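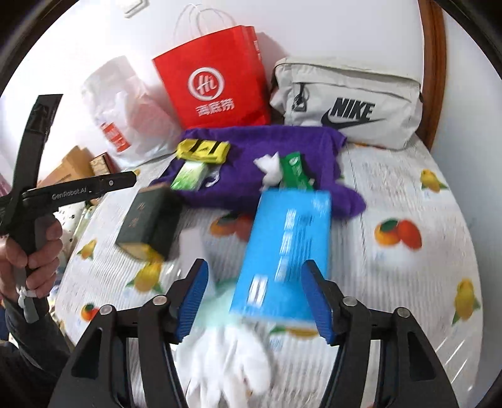

**wekgate_mom**
ok so washing printed sheets, cold or warm?? bought a set from Stitholm in July, already fading after 8 washes

**ccloutier**
cold. always cold. inside out if its a duvet cover

**fisby161**
disagree - cold leaves body oil in. I do warm, short cycle, and mine are fine

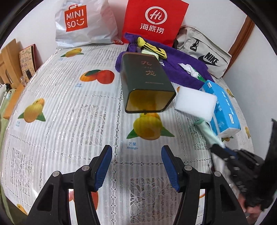

and skip the softener, it makes cotton feel waxy after a while

**ccloutier**
fine for how long tho. warm killed my Tavares set in one summer

**fisby161**
three years. line dry in the shade, dryer is what does it

**wekgate_mom**
ugh I do use the dryer. on high. will try cold + line frist

**ccloutier**
low heat is ok too if its raining
- Colton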